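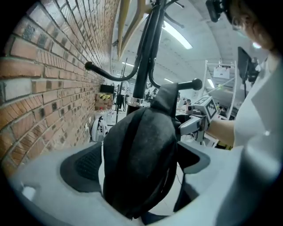
**Cotgate Works Group - minutes, December**

Present: Khang Đàm (chair), Lộc Mạch (minutes), both Pellcombe shop leads, two from the Pestilstead store. Apologies from the Cotgate front desk.

Start 4:10 p.m.

**1. Last minutes**

Agreed, with one correction. The Pestilstead store asked for a quote on floor cleaning, not window cleaning.

**2. Can a machine do the closing chores yet?**

Khang went through the list from October: sweeping, emptying bins, folding returned stock, hanging up aprons and bags at the end of the shift. He said sweeping is settled and the stores can buy a machine for it now. Bins depend on the liner. Folding works on flat towels and goes wrong on anything with sleeves.

Most of the discussion was about hanging. Lộc's view is that soft black fabric on a black metal coat stand is close to the worst case. The item sags, it has no fixed shape, and the curved arms with ball ends need the loop lifted over the knob and let down behind it. A person does that by feel.

Pellcombe asked why we don't change the stand for straight pegs. Khang said we could, but customers' homes have whatever they have, and a fix that needs new furniture will not sell. Pestilstead disagreed - for a back room, pegs are cheap and would do. Left open.

**3. Vi trial**

Vi is the name for the planned chore trial at Pestilstead. Proposal is 1,000 hanging attempts on bags and aprons, then a decision on whether to go to 2,000. Pellcombe thought the first number was already too high for one item type. Agreed to keep 1,000 but mix the fabrics.

A drop counts as a failure even if the machine picks the item up again. Hanging by a strap instead of the loop counts as a pass. Lộc did not agree with the second point and asked for that to be noted.

**4. Costs**

Staff at Pestilstead spend nearly 19 minutes a night on closing. Khang does not think a machine beats that next year, except on the floor. No spending approved beyond the sweeper.

**5. Actions**

- Khang: price pegs and a second coat stand
- Lộc: write up the pass and fail rules, send to both stores
- Pellcombe: list the fabrics they handle most
- Pestilstead: confirm which bay is free for Vi

**6. Any other business**

The Pellcombe side door still sticks. Landlord has been told.

Closed 5:25 p.m.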